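Twal Pour – planning and perception add-on for the Skostov motion suite

If you've ever tried to get an arm to pour from a bottle using nothing but waypoints, you already know how the afternoon goes. The path looks lovely on screen, and then the water level drops a little and every angle you taught is wrong. We spent a long time with that problem at our Prirnamdale bench before we wrote a line of Twal Pour, and we like to think it shows!

Twal Pour plans the whole motion as one piece: the grasp, the lift, the approach to the receiving vessel and the tilt. You tell it which container is the source and which is the target, and how much you'd like to move across (anything up to 500 ml), and it works out where the mouth of the bottle needs to be and how quickly the wrist may turn.

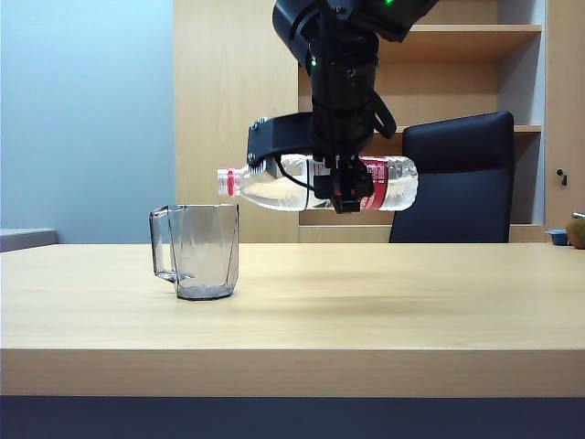 Grasp choice matters more than most people expect. A soft drink bottle held near its middle behaves quite differently from one held by the neck, so the planner keeps the grip point in its model and tilts around the mouth of the bottle – the wrist travels as far as it has to. Cable slack can be entered as a joint limit, and we'd warmly encourage you to do that on day one.

Clear plastic is the other half of the job. Depth readings tend to go straight through it, so our Flamindale perception module works from rims, ridges and highlights in the wrist camera's color picture, and combines them with the fixed view when you have one. It was trained on 2,000 labeled close-ups, and you can add your own from the same window you use for calibration.

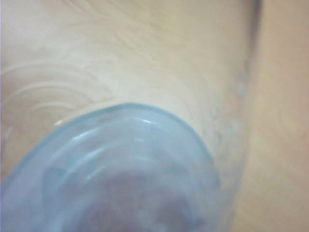

Wrist camera view at very close range: clear plastic, a pale-blue rim and pale wood grain.

What comes with a license
Pour planner, Flamindale module and calibration window
Simulator with 12 ready-made vessel models
Replay tool for stepping through logged runs, up to 500 per project
Updates for as long as your Skostov suite is current

You'll need a wrist camera and an arm that accepts streamed joint targets. A fixed camera is optional, though it does make setup a good deal friendlier. The next release is planned for May and adds handled vessels as pour sources. Trial keys go out every Thursday – just tell us which arm and gripper you're using when you write in.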